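July
By Sofia Aguiar

Győző Szekeres folds on the bed. He has a table in the next room, a good wide one, and he has also an ironing board, but when the washing is dry he carries it to the bed and works there. I asked him about this first, before I had taken off my jacket, and he looked at me as if I had asked why he eats soup with a spoon.

"The bed is the biggest flat thing in any home," he said. "And you must empty it before you sleep. On a table the clothes can stay for a week."

He worked for many years in the linen room of the Grandis, a hotel of 313 rooms, first as a helper and in the end as the person who kept the keys and the book. Now he is retired and teaches a small evening course about the care of clothes, to which people come with their shirts and pullovers in shopping bags. My colleague Hélder Veloso went to this course last winter and spoke about it in the office until we were tired of him. So I wrote to Mr Szekeres and he invited me to come in the morning, at ten, when the light in the bedroom is good.

The bedroom is small. The walls are pale pink, a colour he says he did not choose and now would not change. We began with knitwear, because it is the subject on which people make the most mistakes, and because it is the subject on which he has the most opinions.

"A shirt forgives you," he told me. "You fold it badly, you iron it again. A pullover keeps what you did to it. If you hang it by the shoulders it grows two little horns, and you will wear the horns all winter."

I confessed that I hang all mine. He asked on what kind of hangers, I said the thin ones from the dry cleaner, and he was silent for some time.

His first advice is to do nothing quickly. A pullover which comes from the drying rack should lie on the bed in whatever shape it falls, and you should look for the seams before you pull on anything. He says people take the two sleeves and shake, like with a towel, and that the weight of the body then hangs from the armholes. He prefers to find the side seams with the fingers and open the garment outwards from the middle.

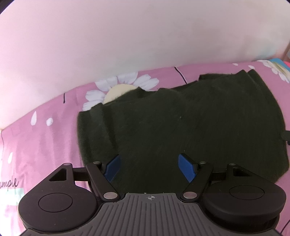

"You go slowly and the wool goes where it wants," he said. "It was made in one shape and it remembers this shape. You only help a little."

After that he turns it face down. The sleeves are laid across the back, one over the other if the garment is narrow, or each folded down along its own side if it is wide. Then the bottom comes up to the collar in one fold, or in two folds for a shallow drawer. He does not like to fold in three, a method which he calls the shop fold, because in a shop the purpose is to show the front and the label, and at home you know already what the front looks like.

I wanted to know if thickness matters. It does, he said, and more than size. A thin cotton knit can be folded small and will stay flat. A thick one with a heavy rib at the hem will open itself again like a book with a strong back, and if you press it under other things to keep it closed you get a hard line in the middle of the chest. For the thick ones he makes only a single fold and puts them on top of the pile.

"On top, always on top," he repeated. "My wife put the heavy ones at the bottom, as the foundation. We discussed this for our whole marriage."

Who won? "She had the left side of the wardrobe and I had the right side," he said. "I think this was a peace treaty."

At the Grandis there were no pullovers, naturally, except those which the guests forgot. There were sheets, pillowcases, tablecloths and napkins, and twice in the year everything was counted. The last count which he signed himself was 3,692 pieces. He remembers the number because the count before had been higher by 42, and the manager wanted an explanation. It took him several days to find it. The missing pieces were napkins, and they were in the kitchen, where the cooks used them to hold hot handles.

"I was very angry and then I was not angry," he said. "They were good napkins. They were thick. I also would have taken them."

From the hotel he brought home one habit that he still keeps, and that he teaches to everyone in the first evening of the course. The fold should face the person who opens the door. On the shelf you then see only smooth round edges, and when you take one piece the others do not come with it. If the loose edges are in front, the hand catches two or three of them together, and the pile is finished in a week. I have tried this at home after our conversation and I can report that it works with towels. With T-shirts I had less success, but I believe that the fault is mine.

We came then to colour. Mr Szekeres does not arrange by colour, as some books recommend. He finds it pretty and without use. Dark clothes are the one exception, and his reason is practical: in the evening, with a weak lamp, a black cloth and a dark green cloth are the same cloth. So he lays dark things over something light or patterned when he folds them, and he can see where the edge is. An old bedspread is good for this purpose, or a printed sheet.

"On a dark cover I have folded a pair of trousers together with a scarf," he said. "I found the scarf in spring."

He lifted things while he was talking, put them down again, corrected a corner. It is difficult to take notes of a man who does this, because half of what he teaches is never said in words. I noticed, for example, that he does not carry a folded thing flat over the arm. He holds it at the fold, near one end, and lets the rest follow. When I asked about it he had to do it again to see what he was doing.

"Yes, at the fold," he said then, rather pleased. "If you hold it by the open side it opens. It is logical. But I never thought of it as a rule." 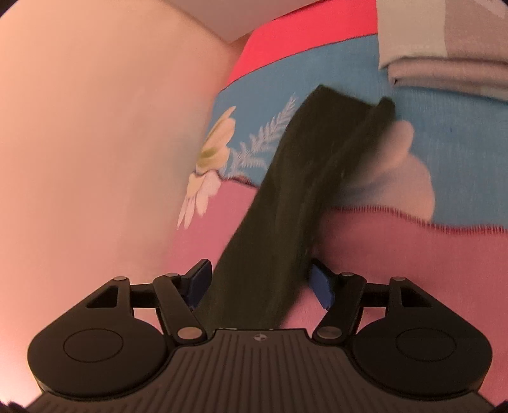 A dark cloth, folded, held above the pink, blue and red fabric.

For storage he has a chest of drawers from Pekholm, bought second-hand, of which the lowest drawer must be lifted a little before it will close. He showed me how. In the wardrobe he keeps what is too long for the drawers, and blankets on the upper shelf. I asked about boxes, vacuum bags and the plastic dividers which one sees everywhere now. He has nothing against dividers. Against vacuum bags he has very much.

"Wool has air inside, this is why it is warm," he explained. "You pay for the air. Then you buy a bag and a pump to take it out again."

About washing he is less strict than I expected. He uses Flamell, the liquid kind, half of the cap and never the full one, in water which feels neither cold nor warm to the wrist. He does not wring. He rolls the garment in a towel and presses on it with the knees, on the bathroom floor, an exercise which his doctor does not like. For repairs he goes still to Wieczorek, the little shop behind the market, where they match the yarn by daylight at the door. He told me that once they sent him home and asked him to come back when it was not raining, and that he respected them very much for this.

A part of the course is dedicated to what one should throw away, and I had expected severe words. I have read the books where every object must give an account of itself. Mr Szekeres thinks that most people own too many clothes, but he does not want to be the one to tell them which. There is a student of his, Belmiro Matos, a retired driver, who brought to each lesson the same grey cardigan with elbows so thin that the light came through. The others in the class wanted to persuade him to part with it.

"I taught him to fold it," said Mr Szekeres. "He came to learn folding."

Near the end I asked what a person should do who has read all this and has a chair at home with three weeks of clothes on it. I did not say that I was speaking of my own chair. He thought about it seriously. Begin with the things which are already nearly folded, he said, and put them away at once, before you touch the difficult ones. After this the pile is smaller and you are in a better mood. Socks he would leave for the last, in front of the television. Anything that you take from the chair and smell twice should go to the wash.

And fitted sheets? Every person to whom I had mentioned this interview had asked me to bring this question, Hélder most of all. Mr Szekeres put one corner into another corner, turned the whole thing over his wrist, made a movement that I could not follow, and had a rectangle. I asked him to show it again. He showed it again, more slowly, and I followed it until the third corner.

"It takes some years," he said. "At the hotel our sheets were flat."

The course begins again in the autumn, in the evenings at half past six. One should bring two pieces of one's own knitwear, clean, and a large towel. The places are usually taken early, so I have already written my name on the list, and I will take with me the pullovers which now have horns.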